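3.2 Task setup and data collection

The lunch-packing task was proposed by Jaqueline Sandoval and Emiliano Tlapale during the spring term of the undergraduate manipulation course, and it replaced the block-stacking exercise used in earlier years. Students had found block stacking too easy to solve with scripted motions. Containers with separate lids are harder to script, because a lid can come to rest in many positions and a small error at the handle usually ruins the grasp.

All teams shared one bench, which the class calls Loris. It has two arms on a common front rail and plain walls on three sides. Each team was free to choose which arm did the work and how the items were placed at the start of an episode. We asked only that every item be reachable by at least one arm and that the starting layout change between episodes. Teams wrote down their layouts by hand in a shared notebook, and these notes were later typed up by Yaa Dogbe.

Six teams took part. Each recorded 30 episodes for each of the two task variants. In the first variant the tableware includes a bowl, a plate and lidded containers. In the second, pieces of food are set out on a plate near open containers. Both variants use round lids with a handle on top.
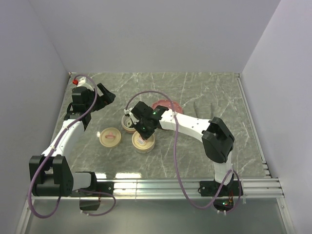
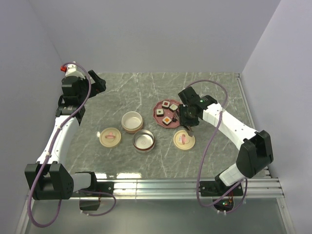

Figure 4. The shared bench with the right arm at work in both variants. Top: tableware variant, gripper at the top of a covered container. Bottom: food variant, gripper beside the plate, with two lids lying on the table.

An episode was stopped by the student operator when the task was finished, or after 3000 control steps if it was not. We kept the unfinished episodes. Two teams asked to delete theirs, and after some discussion we agreed to mark them with a flag instead, so that each group could decide whether to train on them.

Labels were assigned in two passes. The team that recorded an episode labeled it first, and a student from another team then labeled it again without seeing the first result. Most disagreements were about lids that sat on a container but were tilted. The course rule was that a lid counts as closed only if its rim is level all the way around — a rule that Engelbert Rüegg had to repeat several times, and which we should have printed on the task sheet from the start.

Operators also differed in how they used the second arm. Four teams parked it and worked with one arm throughout. The other two used it to steady a container while the lid was being moved, which made their episodes longer and, in our view, harder to learn from with the small policy described in Section 4. We did not balance the training set for this difference.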